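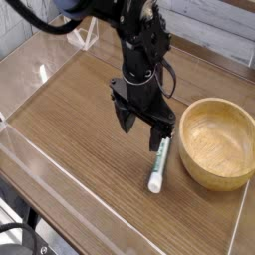 How a Robot Arm Learns to Put a Marker in a Bowl

Imitation learning is a way to teach a robot by showing it what to do. A person moves the robot arm through a job many times. A computer saves each try, which is called a demonstration. Each one holds pictures from a camera and the position of every joint in the arm.

Ashwin Naidu and Samer Jaber used this method in a project named Letel. The job was to pick up a marker and drop it in a wooden bowl. They recorded 600 demonstrations. The marker started in a different spot each time, and it pointed in different directions.

The computer then looked for patterns. It learned which arm movements usually go with which pictures. The set of patterns it learns is called a model.

A gripper with two fingers can hold a marker well only if one finger goes on each side of the barrel. If the marker lies at a slant, the gripper has to turn to match it before it closes.

To test the model, the team ran 207 new tries with no person moving the arm. Most misses happened when the marker was very close to the bowl, where a finger could bump the rim.

The team added more demonstrations with the marker near the bowl and trained the model again. Bumps became less common. Markers that rolled during a try were still a problem, and the team is working on that next.

Words to know
Gripper: the part of a robot arm that holds things.
Joint: a place where the arm bends or turns.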